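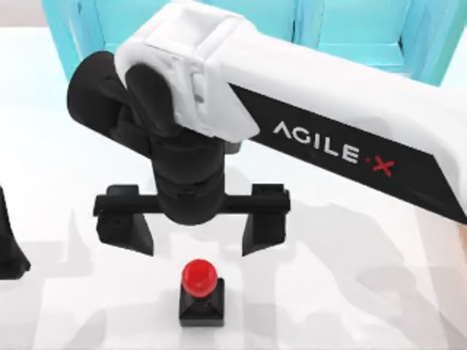

Pinza paralela o dedos nuevos para pulsar un botón (simulación)

Foro Pliltlow > Manipulación > Pinzas y efectores
12 respuestas

bfagerlund
Estoy comparando dos juegos de dedos para la pinza paralela en simulación. La tarea es bajar sobre un botón rojo de seta con base negra cuadrada y pulsarlo. El brazo es el AgileX, la mesa es blanca y al fondo hay una estantería azul turquesa. Los dedos A son los de serie, con punta en cuña. Los B tienen la punta plana, los dibujó Kim.
Con 200 intentos por juego, A acierta 162. Con B todavía no he terminado la tanda. Mi duda es si cerrar la pinza antes de bajar o bajar abierta y empujar con un solo dedo.
Borghild Fagerlund

steltar_jo
Cerrada, siempre. Con la pinza abierta el centro de la herramienta cae en el hueco y el controlador cree que ha llegado cuando no ha tocado nada.

bilis
No estoy de acuerdo con el "siempre". Con dedos en cuña, cerrar te deja una punta muy estrecha sobre una tapa redondeada y resbala. Yo bajo abierto y desplazo el objetivo hasta un dedo. ¿Qué cámara usas para localizar el botón?

bfagerlund
Dos: la de muñeca y una cenital. La de muñeca la uso en los últimos centímetros.

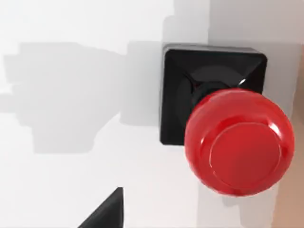 El centro lo saco del disco interior de la tapa, segmentando por color. El rojo se separa bien de la base y de la mesa. Lo que me da guerra es la sombra del brazo cuando pruebo a detectar la base en lugar de la tapa — el umbral de gris se la come entera.

steltar_jo
Pues no detectes la base. Con el rojo te sobra.

ssolberg
No le sobra si quiere la orientación. La tapa es redonda y no te dice nada del giro, la base sí. Para pulsar da igual, pero si luego quiere agarrar el conjunto lo va a necesitar.
Yo quitaría las sombras en el render para depurar y las volvería a poner después.

bilis
Quitarlas y volverlas a poner es trabajar doble. Mejor entrenar con ellas desde el principio.

ssolberg
He dicho para depurar, no para entrenar.

bfagerlund
Por ahora solo pulsar. Subo también la cenital, a ver si alguien ve un problema en el encuadre.
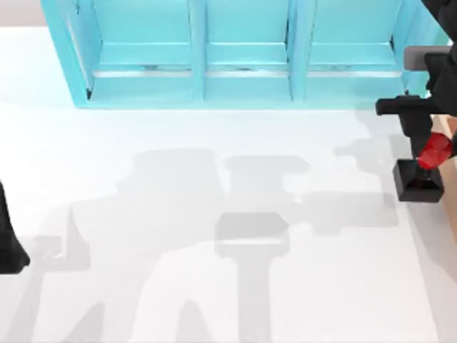 Cámara cenital, brazo derecho en el borde derecho.

steltar_jo
El problema es que el brazo te tapa parte del rojo justo cuando más falta hace. Desde arriba no puedes medir cuánto baja la tapa. Movería esa cámara a un lateral.

bilis
En esto sí coincido. La cenital vale para la aproximación y poco más.

ssolberg
Antes de mover cámaras miraría los fallos de A. Son 38. Si la mayoría son de deslizamiento, es cosa de los dedos. Si son de posición, es la cámara. Ahora mismo estás cambiando 2 cosas a la vez.
Signe Solberg

bfagerlund
De acuerdo. Dejo las cámaras como están, clasifico los fallos y termino la tanda de B con el mismo controlador. El martes pongo la tabla.

steltar_jo
Añade una columna con la pinza cerrada, por favor.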